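# Dustpan lip keeps leaving a line of dust on parquet

**parquet_pete**
We had herringbone put down in the front room in April, light brown, oiled finish. Since then every sweep ends with a thin gray line where the dustpan was. I back up, sweep again, get a shorter line, back up again. The pan is an old metal one with a bent edge. Is there one that sits flat, or do I give up and get the vacuum out every time?

**garside_dan**
Your edge is bent, so that's your problem. Get one with a rubber lip. Mine is a Lunden, cost 6 dollars, and it has been fine for two years.

**mollyk**
Rubber lip, agreed. Wipe it now and then or it picks up grit and you drag that over the finish.

**Colin Yeoman**
I would skip the dustpan. I've got 65 square meters of wood floor and a dog. A vacuum with the brush roll switched off does the whole place in 25 minutes and there's no line. Sweeping oiled wood pushes the fine stuff into the joints, and with herringbone you have a lot of joints.

**garside_dan**
You don't haul a vacuum out for a bit of lint next to the bed.

**Colin Yeoman**
I do. It's on a hook in the hall.

**parquet_pete**
The floor and fitting came to 3,000 so I'm careful about wheels on it. Our vacuum has hard plastic ones.

**mollyk**
Put felt on them or buy the soft ones. Some makers sell them as a spare part. Check the axle size first.

**Dario Greco**
I clean rental rooms and most of them have wood floors. I use both. Vacuum once a week, pan and brush the rest of the time. A few things that help with the line:

- Sweep along one direction of the blocks, then across. The zigzag catches dust whichever way you go, so one pass won't do it.
- Hold the pan at a low angle. If the handle is up too high the lip folds under.
- Move the pan back a little at a time and use short strokes.
- Finish with a barely damp cloth, wrung out hard.

The other thing is where you empty it. People sweep up fine and then walk across the house with a full pan, and half of it is back on the floor by the kitchen. Bring the basket to the mess.
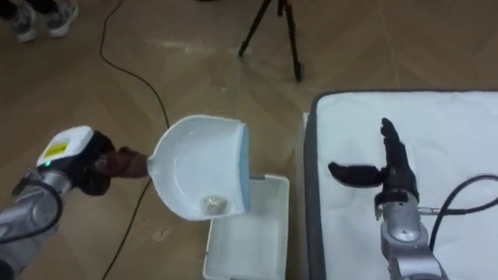
Keep the pan level until the lip is over the rim, then tip. If your basket has slots in the side, line it with a bag or the dust goes straight through. I use the Grornero bags because they're the right width, but any will do. And if there's a mat or mattress on the floor, lift it and sweep where it was, as lint collects along the border.

**Colin Yeoman**
Fair enough on the basket. I still say a damp cloth on oiled wood every day is too much.

**Dario Greco**
I didn't say every day. When there's a line left, and only on the line.

**skekska_fan**
Does the lip mark the floor? I had a black one that left scuffs.

**mollyk**
Black ones can. Mine is gray and never has. Try it in a corner first.

**garside_dan**
Scuffs come off with a dry tennis ball, by the way.

**parquet_pete**
Update: bought a pan with a soft lip and did the front room this morning. The line is nearly gone, one wipe took care of the rest. Moving the basket in helped more than I expected. Still want to know about the vacuum wheels if anybody has measured theirs. Mine is the older Skekska upright.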